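How do I stop a big cutting board from cupping?
Posted in Kitchen & Home, 166 views

Maarja Mockus
I bought myself a big slab of a board back in February and oiled it when it came out of the box, and now it rocks on the counter like a little seesaw. If I press one corner the opposite one pops up. I wash it by hand, never soak it, never put it in the dishwasher (my husband did that to the last one, we don't talk about it). It lives flat on the counter next to the stove. Is it ruined, or can I get it flat again? And does it matter what oil I use? I've been using the Ellari stuff because the store in Nestance had it on sale.

nestance_nell
Not ruined! Mine did the exact same thing. My guess is you're oiling the top and leaving the bottom bare, and then it sits flat so only the top gets any air. One side dries out faster than the other and the whole thing curls up.

Flip it over so the humped side is up, lay a damp towel over the side that's dished in, put something heavy on top and leave it overnight. Check it in the morning. I had to do it twice, and then I stood it on edge for a few days so both faces dried at the same speed. After that oil BOTH sides and the ends, the ends drink it up like crazy. 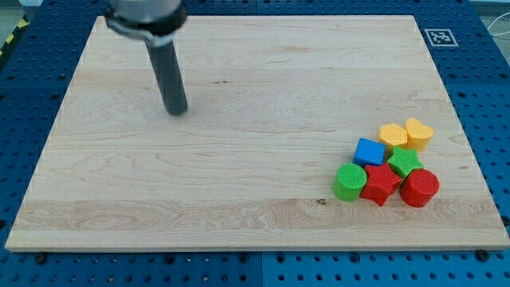 A large wooden board laid flat on a blue perforated tabletop.

If you have a rack or anything else with holes in it, use that whenever you need to leave the board lying down. Air can get underneath, and it's way better than a solid counter. Also I'd move it away from the stove, all that heat on one end can't be helping.

skokness_dad
just sand it

pearl_in_the_pantry
What Nell said, except hold on, you have the towel on the wrong face if you flip it hump up, the dished side is underneath then. Put the damp towel down first, set the board on it dished side down, and weigh down the hump. Dished side is the dry side, that's the one that needs the water.

As for oil, plain food-grade mineral oil is fine, I wouldn't switch if you like yours. Just skip olive oil, it goes rancid and then your apples taste weird. I do mine every 5 weeks or so, more in winter when the heat's on.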